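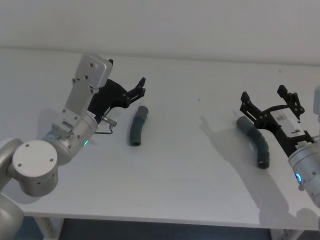 Figure 3. Head-camera view of the bimanual cell with both grippers open and two corrugated hoses on the table.

4.2 Grasp point selection on curved hoses

The planner receives one segmented point cloud per hose and fits a planar spline to its centerline. Curvature is sampled along the spline, and grasp candidates are placed where the local tangent changes slowly over the width of a finger. Candidates near the gray end piece (Figure 3) are scored separately, as the corrugation model does not apply there.

Each hose is assigned to an arm by solving a small matching problem over reach cost and predicted clearance between the wrists. The assignment is held fixed until one arm reports a closed grasp or a fault.

Shadows from the arms were the main source of segmentation error. In the Mitby recordings (1589 labeled views), the depth-only mask was stable under shadow, but it lost the thin rim at the open end of the hose. We therefore merge it with the color mask of Ouazzani and El Khatib and discard any region whose height above the fitted table plane is under 2 mm. The merged mask adds roughly 5 ms per cycle.

Replanning is triggered when the spline endpoints move by more than 3 mm between updates. Lower thresholds made the two arms trade targets during approach, a behavior also seen with the Naciri scheduler. Section 4.3 covers the closing motion and the force limit.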